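Ticket: Desktop powers off at random, then won't start
Site: Vistness office, front room
Opened by: Front desk, Vistness
Assigned to: Temitope Okafor
Priority: Normal
Status: Resolved

Problem as reported

The front desk computer has been switching itself off during the day. It started in September, maybe once a week, and now it happens most mornings. There is no warning and no error on the screen. The screen goes black and the fans stop. Usually it starts again when we press the power button, but on Wednesday it did not. The power light blinked amber and nothing came up. We need the booking files on it. The monitor works fine with the other computer.

Reply from Temitope Okafor

Thanks for the details. Before I take it away, please try the following and write back with what you see.

1. Shut the computer down fully and unplug the power cord from the back.
2. Hold the power button in for 12 seconds with the cord out.
3. Plug the cord straight into the wall outlet. Do not use the power strip under the desk.
4. Unplug everything except the monitor and the keyboard.
5. Press the power button once and watch the light.

If it blinks amber, count the blinks between pauses and tell me the pattern.

Reply from front desk

Did all of that. It blinks amber, pauses, blinks again. I got 2 blinks, then a pause, then it repeats, but it is quick and I may have missed some. Nothing on the monitor. The fan spins up for a second and stops. The label printer is unplugged, as is the card reader.

Reply from Temitope Okafor

OK, I will pick it up this afternoon. Please leave the power cord with it. You can use the Jedix laptop in the meantime. The booking program is already on there, but the saved templates are not, so new letters will have to be typed from scratch until the desktop is back.

Bench log

Entry 1. Arrival check
Case is dusty around the front vents, no dents. Powered on at the bench with a known good cord and a different monitor. Same amber blink, same short fan spin. Cord is not the fault. Unplugged it, held the power button again, and took the side panel off.

Entry 2. Power supply
Ran the supply on the tester by itself. All voltages within range and steady for the full test. Left it on the tester over lunch and it was still steady at 1:30. Put the connectors back on the board and pressed each one until it clicked. No change when powered on.

Entry 3. Memory
Took out all the memory and tried one module at a time, first in the slot nearest the processor, then in the others. No change with any of them. Put the modules in the test machine and ran a full pass. No errors.

Entry 4. Drive
Backed up the drive before going further. Connected it to the bench machine as a second disk. It mounted normally. Copied the user folder, the booking files and the letter templates to the Afolabi share. Opened five files at random from the copy and they all read correctly. The drive health report shows no bad sectors.

The desktop still fails to start with no drive attached, so the drive is ruled out.

Entry 5. Processor and socket
Removed the heatsink. The thermal paste was dry and cracked, and most of it had stayed on one half of the processor. Lifted the lever and took the processor out to look at both sides. Some old paste had got over the edge and onto the underside, near one corner. Cleaned the processor with alcohol and a lint-free cloth and left it in the pocket of the gray fixture plate.

Then looked over the board with the case on its side. The socket is open with the lever up, and the power supply stays in place along the front of the case for this part. I went over the contacts with the magnifier at a low angle, row by row, with the lamp moved to each side in turn. No bent contacts. There was a small smear of paste at one corner, matching the mark on the processor.

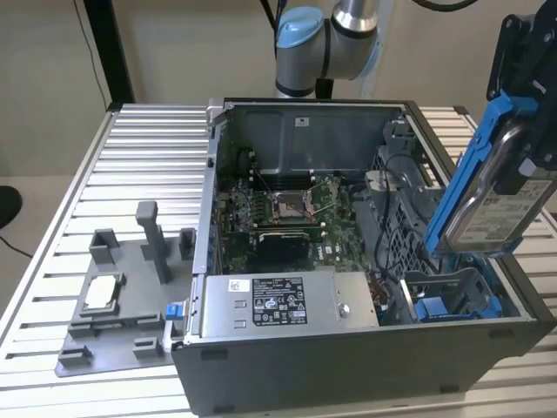 Entry 6. Cleaning the socket
Used a soft brush and a very small amount of alcohol on the smear. Brushed in one direction only and did not press. Let it dry for an hour with the case open, then checked again with the magnifier. Corner is clear.

Entry 7. Refit
Lined up the corner mark on the processor with the mark on the socket and set it down without pushing. Lowered the lever. Fresh paste, thin and even. Tightened the heatsink screws a little at a time, corner to corner. Fan cable back on its header.

With one memory module and no drive, it started on the first press. No amber light. Added the rest of the memory, started again, fine. Shut down, refitted the drive, started into the normal login screen.

Entry 8. Load test
Ran the Dirnis load test overnight. The log has 2,000 cycles with no shutdowns. Processor temperature stayed well under the limit the whole time. The old event log has several temperature warnings going back to September, each one shortly before an unexpected shutdown. That fits with the dried paste.

Entry 9. Closing up
Blew out the front vents and the heatsink fins. Checked that no cable was near the fan. Panel back on. Restarted it three more times from cold over the morning, no problems.

Cause
Dried thermal paste let the processor overheat, and the computer was switching off to protect itself. Paste on the socket contacts is the likely reason it stopped starting at all. I can't say for sure when it got there. The service record does not show when the heatsink was last off.

Parts used
Thermal paste. No parts replaced.

Notes for the front desk
The computer is back under the desk and plugged into the wall outlet. Please keep it there for now. I have moved it forward from the wall so air can get out at the back, so please don't push the box of envelopes in behind it again. Your files and templates are where they were. The copy on the Afolabi share will stay until the end of next month and then I will delete it.

Anything typed on the Jedix laptop this week needs to be moved over. I can do that if you leave the laptop on my desk.

Reply from front desk

It has been on since yesterday morning and no shutdowns. Much quieter too. Laptop is on your desk, the letters are in the folder called New. Can you also look at the label printer when you get a chance? It has gone back to printing everything twice.

Reply from Temitope Okafor

Letters moved. I have opened a separate ticket for the printer. Closing this one.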